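Ticket 147: Staff kitchen microwave, timer dial returns to zero early
Site: Flodenville, first floor kitchen
Raised by: Uriel Serrano
Opened: May 5, 2023
Priority: Normal
Status: Closed, monitoring

Problem as reported

The white microwave in the staff kitchen stops before the food is hot. You set four minutes, it runs for a bit, then the bell goes and the dial is back at zero. It doesn't happen every time. Short settings seem to be the worst. One person had to put the same plate back three times at lunch. No smell, no sparks, no tripped breaker.

The unit is the two-dial type with the round button under the dials. Power is the upper dial, time is the lower one. It is on the table by itself at the moment, with nothing stacked on it.
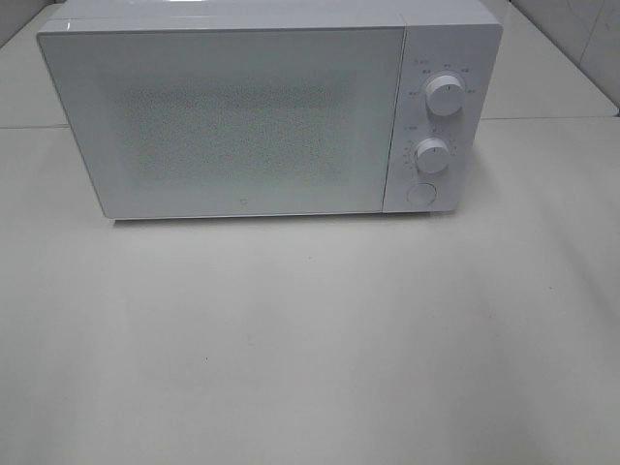

Uriel Cuautle: Is it stopping early on long settings as well, or only under five minutes? On clockwork timers the first part of the travel is the least accurate. Please try ten minutes with a mug of water in it and note what you get. Don't run it empty.

Reply from Uriel Serrano

Tried it. Ten minutes gave ten minutes, near enough. Tried two minutes three times, turning the dial straight to the mark each time. Got a minute and a bit, then a minute and a half, then it rang almost at once.

Also checked:
Plug fully home in the wall socket - yes
Same fault on a different socket - yes
Door closes with a click - yes
Button opens the door first press - yes
Lamp inside comes on during heating - yes

The instruction leaflet is in the drawer under the kettle. It gives input as 1,200 W... correction, that is the kettle's leaflet. The microwave one says 900 W output and nothing useful on the timer beyond "turn to desired time".

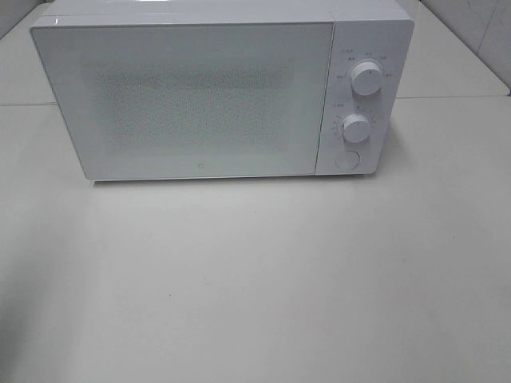 Upper dial and lower dial, with the button at the bottom of the panel.

Uriel Cuautle: Thanks. That sounds like normal slack in the timer, a bit worse than usual with age. For anything under five minutes, turn the lower dial past six first, then bring it back to the time you want. Try two minutes that way, three times again, and leave the power dial where it is so that we only change one thing.

Reply from Uriel Serrano

Done with the same mug, fresh water each time. All three runs came out within a few seconds of two minutes. I then went back to the old way once and it rang early again, so the method does make the difference.

Two other things came up while I was asking people about it. Some had been turning the lower dial back by hand to open the door early, which they don't need to do - the button opens it at any point. 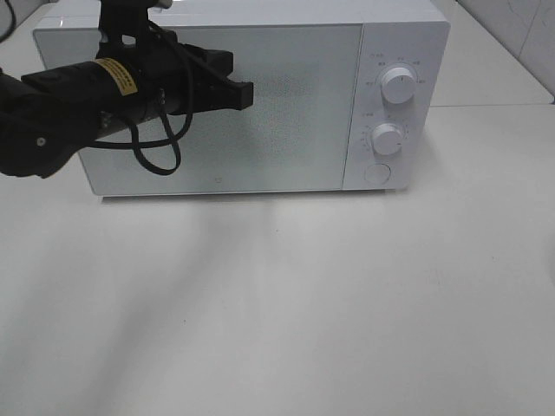 The other was that the power dial had been left on defrost at least twice in April, and that would account for some of the cold lunches. I have put a note on the noticeboard asking people to check both dials before they start, and to set the time the long way round for short heating.

Plates are a separate matter. The glazed ones get hot at the rim before the food does if they are left in too long, so the note also says to use the cloth and to heat bread and fillings for a short time only. Take the lettuce out first if you want it crisp.

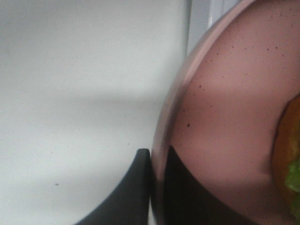

Pink speckled plate, lettuce still in.

Uriel Cuautle: Agreed on all of that. I don't see a case for a new timer yet. If a short setting rings early after being turned past six and back, reopen this ticket and I will ask Clornen for the part. Until then please keep using it as normal.

Resolution: user guidance given, no parts fitted
Follow-up: none booked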